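Curo Bench Lamp Review
By Celina Kaczmarczyk
Jun 10, 2024

I replaced my old bench lamp with the Curo in the spring, mostly for repairing clocks and soldering the odd cable. The old one had a round fluorescent tube that hummed and took a few seconds to come on. The Curo is a plain LED bar on a two-part arm, with a clamp at the bottom.

The clamp opens wide enough for my bench top and has a rubber pad on each jaw. It left no marks. The arm holds its position if you tighten both knobs, but the upper knob works loose after a week or two and the bar starts to sag. Savita Dwivedi has the same lamp and put a lock washer under hers, which fixed it.

There are three color settings and a dimmer. I use the middle setting for nearly everything. The coolest one is good for reading part numbers but tires my eyes after 60 minutes or so. The lamp remembers the last setting when you switch it off, which the Vinex I tried before it did not.
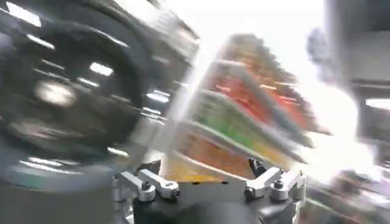
Bright highlights along the metal edges. Photo: Lech Pawlak

Glare is the weak point. There is no diffuser, only a clear cover, and shiny parts throw the light straight back at you unless you move the bar well off to one side. I taped a strip of baking parchment over the cover at the lowest brightness and that helped, but a lamp at this price should come with something better.

The cord is short. Mine goes into an extension under the bench. The plug-in power supply gets warm and blocks the next outlet.

I would buy it again for general bench work. For polished metal or glass, look for a lamp with a frosted cover. Replacement knobs are sold in packs of 10, and I have not found anyone who sells them singly.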